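The carpet in the reading room

My mother asked me last month what I do after work, now that I live in Burneveck and have no family here. I told her that I go to the library. She was quiet for a moment and then she asked if I was studying for an exam again. For her a library is a place where you go before an exam.

I understand her. When I was a pupil, our library was one room with a locked cupboard, and you had to write the title on a paper slip and wait. If the teacher with the key was in a bad mood, there was no book. So I learned to read at home, on the floor, because the table was for my father's accounts. I think this is the reason why I still like to read sitting low, with my back against something hard.

The library in Burneveck has a corner where this is allowed. There are chairs too, of course, but in the evening they are mostly taken by students with laptops, and I take the floor beside the radiator. The first time I did it I was 57 years old and a little ashamed. A boy of maybe five looked at me, sat down as well and opened his book about diggers. After that I was not ashamed.

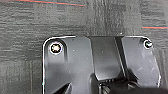 Words by Yến Triệu
Filed under: Evenings, Books, Living abroad

I want to write something about reading in a second language, because friends often ask me if it becomes easier. It does, but slowly, and with steps backwards. In my first winter I borrowed a thin novel called Lò, translated from my own language into English. I had read it when I was young and I thought I would only need to remember it. But the grandmother in the English book was not the grandmother I knew. She was more polite. She said "I should be glad if you would close the door", and in my memory she just shouted "Door!"

I was angry with the translator for several days. Then I tried to translate one page by myself, and it took me the whole of an evening, and my grandmother was even worse than his. Mine sounded like a letter from the bank. I have left him in peace since then.

What has helped me most is to stop using the dictionary for every word. I allow myself nine words in one evening. I write them in pencil at the back of a notebook, and when the nine are finished I must guess. Last week one of them was "threadbare". I had guessed that it meant a kind of bread, and so for two chapters I was following a man who wore a bread coat.

In November the reading room closes earlier, at seven, and I find this a pity. The bell rings when I have just become warm. I usually walk home by the canal if it does not rain, and if it rains I take the bus and read four or five pages more under the bad light.

My mother has now asked me to bring her something from here when I visit. She does not read English, so I am looking for a book with many pictures of gardens. She is very strict about gardens. If somebody knows a good one, not too heavy for a suitcase, please write to me under this post. I have found one about roses, but she says roses are for people who have no vegetables.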